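Section 4. Setting Up the Countertop Oven for First Use

Zonlow Model 214 Convection Oven
Owner's Guide, revised 5/10/20

Read this section in full before connecting the oven to power. Keep the guide with the appliance and pass it on to any later owner.

4.1 Choosing a Location

1. Select a level, stable surface that can support the weight of the oven together with a loaded baking tray.
2. Leave at least four inches of clear space at the back and on both sides. Leave at least twelve inches above the top panel.
3. Keep the oven away from curtains, paper towel holders, and wall-mounted cabinets with plastic trim.
4. Do not place the oven on top of a stove, even when the stove is not in use.
5. Confirm that the power cord reaches the outlet without being stretched or passing behind the oven body.

CAUTION: The outer panels become hot during operation. Do not store anything on top of the oven while it is running or cooling.

Note: Some stone and laminate counters are sensitive to heat. Consult the counter manufacturer if you are uncertain. A Lauritsen heat mat, sold separately as part number 787, may be used beneath the feet.

4.2 Unpacking

1. Open the carton from the top and lift out the accessory tray.
2. Remove the oven with both hands under the base. Do not lift by the door handle.
3. Peel the clear film from the door glass and the control panel.
4. Remove the cardboard wedge from between the lower heating element and the crumb tray. The wedge is brown and easily overlooked.
5. Check that the carton contained one wire rack, one baking tray, one crumb tray, and one tray handle.
6. Keep the carton until the warranty card has been returned.

If a part is missing, contact the Cisunstead service office. Do not operate the oven without the crumb tray in place.

4.3 Cleaning Before First Use

1. Wash the wire rack, baking tray, and tray handle in warm water with mild dish soap. Rinse and dry completely.
2. Wipe the inside walls with a damp cloth. Do not spray water or cleaner into the oven.
3. Wipe the crumb tray and slide it back in until it stops.
4. Allow the interior to dry with the door open for 50 minutes.

CAUTION: Do not use steel wool or abrasive pads. Metal fibers may break off and touch electrical parts.

4.4 First Heating

The heating elements are coated with a protective oil at the factory. This oil must be burned off before food is placed in the oven.

1. Open a window or switch on the kitchen exhaust fan.
2. Plug the oven into a grounded outlet. Do not use an extension cord.
3. Turn the function dial to BAKE.
4. Set the temperature to 450°F and the timer to 20 minutes.
5. Press START. Light smoke and a faint odor are normal during this step.
6. When the timer sounds, turn the function dial to OFF and leave the door closed until the oven has cooled.

Note: If smoke continues during a second heating, unplug the oven and contact the service office.

Households with pet birds should move the birds to another room with the door closed before first heating.

4.5 Setting the Clock

1. Press and hold CLOCK for three seconds. The hour will flash.
2. Turn the selector knob to the correct hour and press the knob once.
3. Set the minutes in the same way.
4. Press CLOCK again to save.

The clock is cleared when the oven is unplugged or the power fails. The oven will still bake with the clock unset, but the DELAY function will not be available.

4.6 Warming Breads and Pastries

The WARM function is intended for baked goods that are already fully cooked. It is not suitable for raw dough or for reheating meat.

1. Place the wire rack in the middle position.
2. Turn the function dial to WARM and set the temperature to 295°F.
3. Allow the oven to preheat until the tone sounds.
4. Place the item directly on the rack. Filled pastries should go on the baking tray — fillings may drip onto the lower element.
5. Set the timer to four minutes for one pastry or six minutes for a full rack.
6. Remove with oven mitts and let stand for two minutes before serving.

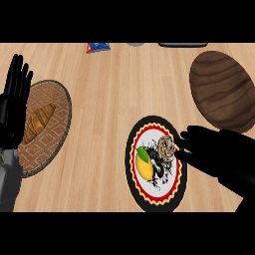

Figure 4-3. Croissant on a round woven placemat.

CAUTION: Woven placemats, napkins, and basket liners are for table use only. Never put them inside the oven or set the hot baking tray on them. Use a trivet.

Pastries with a sugar glaze brown quickly. Reduce the time by one minute and check through the door glass. Items taken from the freezer should be thawed before warming.

4.7 Optional Vunberg Rack Set

Owners who have purchased the Vunberg two-level rack set should install it only after first heating is complete. Slide the lower rack in first, with the raised edge toward the back. Do not use both levels with the BROIL function.

Continue to Section 5 for baking and broiling settings.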